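Can a Gripper Run the Kitchen Yet? Household Chores as a Test Case
Student project report, Avarville
Sheila Treloar and Nazma Ekanayake
May 5, 2021

1. Question

Claims that machines will soon take over housework usually rest on short clips of one task done once. We wanted a narrower question: which steps of an ordinary kitchen chore can be done with a two-finger gripper, and which steps still need a human hand? We limited the study to chores involving a microwave oven and drinking glasses. Floor cleaning was left out, as it has been covered by earlier reports in this course.

2. Method

Each chore was split into steps: approach, grasp, move, place, release. A person performed the steps with hand-held grippers, so that planning and vision came from the person and only the hand was limited. If a step fails under these conditions, a machine with the same fingers should not be expected to do better. 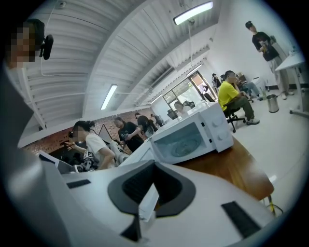

The chore list was drafted by Treloar and then cut down by both authors, and the final version has 35 entries. Entries were kept only if they could be repeated without food or running water. The microwave gave us the most usable ones. It stands on a table with open space in front, its turntable shows through the glass door, and the two round knobs on the right panel call for a turning motion that straight fingers handle poorly. We scored door, knob and turntable steps separately for this reason.

Ekanayake kept the log. Across all entries it holds 606 attempts, each marked complete, partial or failed. An attempt was partial if the object reached the target but had to be grasped again on the way.

3. Observations

Opening the door was completed more often than turning a knob. Knob attempts usually ended with the fingers sliding around the rim. Pads with a higher grip, a Kenska type and a softer Rácz type, were tried on the knobs; the softer pads helped but wore quickly.

Glassware was the second problem. A wine glass can be held securely by a thin finger, but small wrist errors become large at the rim, and the door opening leaves little room for correction. We set a limit of 30 seconds per placement.

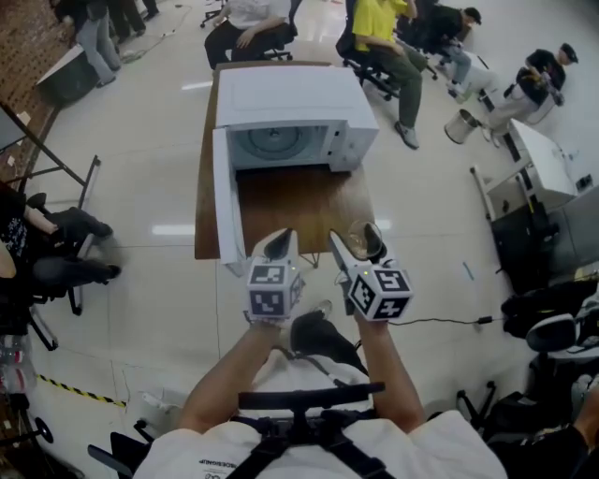
4. Limits of the study

Only 2 operators took part, and both were the authors. Operators improved with practice, and the log does not separate learning from the effect of the pads. The Sulero force sensor was not ready in time, so grip force was not recorded. We plan to repeat the knob steps with the sensor in June, using the same chore list and a new operator.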